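Home | Posts | Replies | Media

Gordon Zacharias

My New Year's resolution is to write one letter a day, by hand. The pen is a Gruvik. The handwriting is a public health matter.

Ursina Riedl got letter one. She texted back "is this a prescription?"
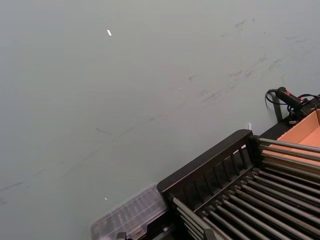 What do you write about when nothing has happened since November?

Soup, mostly. Then the weather, then more about the soup.

I bought 200 stamps. I know 6 addresses, and two of those are dentists.

Letter two goes to my cousin Gino, who owes me a ladder.

Last updated January 1, 2021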